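Last updated: September
Print this page | E-mail this page

Bin notes, Drullivano stock, afternoon

Started 2:10 pm. Finally got to the sheet metal bin, been putting it off. Pulled the Grimex offcuts first, those go back on the rack by the saw. Tally sheet says 52 in, 42 used, 9 scrapped, so one missing. Not chasing it today.

Floor of the bin swept and wiped. Scuffs are in the metal, will not come out, stop trying. Smear on the back wall: two goes with the Alva degreaser, rag came away brown, wall looks the same. Try the stiff brush next time, or leave it. Does it matter?? Doesn't touch the parts if they lie flat.

Sloped walls are fine for small stuff, everything slides to the middle. Long bars are a pain, they hang up on the slope and lean. Ask Drundus if they still make the flat liner, up to 7 weeks last time we orderd.

Put the colored bars back in after. Red ones are the longer cut, green the shorter. Three of each, thats the set for now.
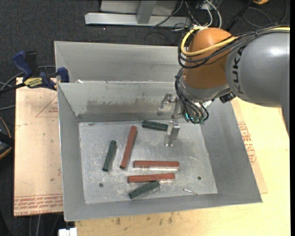

Want them sorted by length before anything gets measured, greens to one side. Color is only paint code from the old job, dont read anything into it, go by the stamped list in the drawer.

To do:
- stiff brush, back wall
- dark spot in the back left corner, rust or oil? scratch it and see
- new label for the bin, old one fell off again
- recount the Drullivano offcuts (the missing one)

Stopped 3:40, rags in the metal can, lid ON.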